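Laver des casquettes sans flinguer la visière ?

Posté par Rafsan Munasinghe

Bonjour à tous,

Je me retrouve avec un carton de casquettes récupérées chez mon oncle, la plupart portées des étés entiers. Auréoles de transpi sur le bandeau, un peu de poussière, une odeur de cave. Coton pour presque toutes, une ou deux en synthétique je pense, plus d'étiquettes lisibles donc je devine.

J'ai déjà fait l'erreur une fois : machine à 40 avec les serviettes, essorage normal. Résultat, visière gondolée, un pli au milieu qui n'est jamais reparti. Poubelle. Là je voudrais éviter, il y en a auxquelles la famille tient.

Donc main ou machine ? Et le lave-vaisselle, j'ai lu ça partout, c'est sérieux ou c'est une légende ? Comment vous les faites sécher pour qu'elles gardent la forme ? Et les auréoles blanches (le sel j'imagine), ça part avec quoi ?

Pas de pressing près de chez moi qui accepte, j'ai demandé chez Femine, ils prennent les chapeaux en feutre mais pas ça.

Merci d'avance, désolé pour le pavé

Nilmini Bhattacharjee

À la main, toujours. Je fais celles de mes deux fils depuis des années, toutes les trois semaines en été, voilà comment je procède.

D'abord regarder la visière. Si elle est vieille (avant les années 80 en gros) il y a des chances que ce soit du carton dedans. Tapoter avec l'ongle : son creux, un peu mat = carton, et là on ne trempe PAS. Juste une éponge humide sur le tissu et c'est tout. Si c'est du plastique, la visière reprend sa forme quand on la courbe doucement, pas de souci pour l'eau.

Ensuite test couleur. Un coin de chiffon blanc mouillé, frotter à l'intérieur sur une couture. Si le chiffon se teinte, eau froide et on ne laisse pas tremper. Les bleu marine et les rouges dégorgent facilement, les laver séparément des claires sinon vous allez pleurer.

Pour le bandeau : savon de Marseille ou liquide vaisselle, vieille brosse à dents, petits ronds. Laisser poser 20 minutes. C'est là qu'est la crasse, le reste de la casquette est rarement si sale que ça. Pour les auréoles de sel, vinaigre blanc coupé à moitié d'eau, on tamponne, on rince. Si c'est jaune et ancien, percarbonate, mais seulement sur du blanc ou du très clair, et eau tiède.

Puis bassine d'eau tiède, une cuillère de lessive, on plonge, on presse, on ne tord jamais. Rincer jusqu'a ce que l'eau soit claire. Moi il me faut souvent plus d'un rinçage, la mousse reste coincée dans le bandeau.

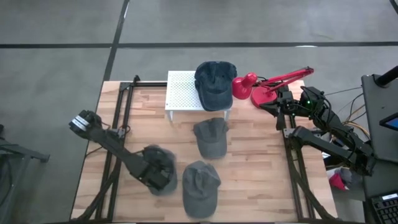 Pour le séchage, serviette éponge d'abord, on tamponne dedans et dehors. Puis une serviette roulée ou un petit saladier retourné sous la calotte pour la forme. À l'air, pas au soleil direct (ça décolore en un après-midi), pas sur le radiateur. Compter une nuit, deux en hiver. En décembre j'ai voulu aller vite avec le sèche-cheveux, la colle du bandeau a lâché sur dix centimètres. Recousu à la main, bref.

La visière se remet en forme tant que c'est encore humide. Après c'est trop tard ou presque.

Pour l'odeur de cave, bicarbonate dans un sac fermé avec les casquettes, deux jours, secouer, aspirer. Ça marche bien sur le coton, moins sur le synthétique.

Arif Khan

Lave-vaisselle perso, panier du haut, jamais eu de problème. Cycle court, sans séchage, et surtout pas avec les assiettes sales du midi lol. Attention aux pastilles, certaines ont un agent blanchissant, prendre une lessive douce à la place.

Kumudini Weerakoon

Pas d'accord avec Arif, le lave-vaisselle chauffe trop sur beaucoup de modèles et une visière ramollie ça se rattrape mal. Le mien monte à 65 même en éco. J'en ai perdu une comme ça.

La méthode de Nilmini est bonne. J'ajoute juste — pour la laine, eau froide et lessive spéciale laine, pas de percarbonate ni de frottage, ça feutre. Et les broderies, brosse souple dans le sens du fil sinon ça peluche.

Si vraiment machine : filet, cycle délicat, 30 max, essorage a zéro. Rien de lourd avec, pas de jean.

Rafsan Munasinghe

Merci ! Je pars sur la bassine. J'ai tapoté, il y en a une qui sonne creux, celle-là aura juste l'éponge. Pour le percarbonate je vais voir, j'en ai un vieux paquet sous l'évier, aucune idée si ça périme.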